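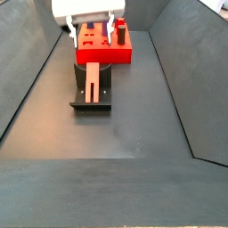 Keegan McAlister wrote:
> The away section at Pradcombe was half empty again. If the club wants
> supporters at women's games, why does it still sell only 107 tickets
> to visitors?

Hello Keegan and all,

I asked the ticket office the same thing after the Brestness match. They answered that 107 is the number the league requires, and they may open the next block when all of these are sold. So far this has happened only one time, against Skusmont, when 162 people came by bus and train.

The total attendance that afternoon was 1490.
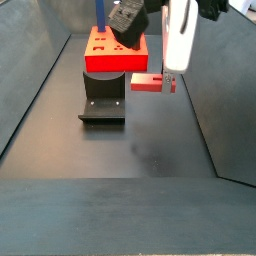 For the match before it was 1205, so I think the travelling supporters make a real difference also for the home side.

My proposal is that we send our orders together in September, before the fixtures are moved for television. I can collect the names until then. Please write to me directly and not to the list, and say if you need a seat near the stairs.

One more question: does anybody still have the drum from last season?

Regards,
Jarosław Tokarz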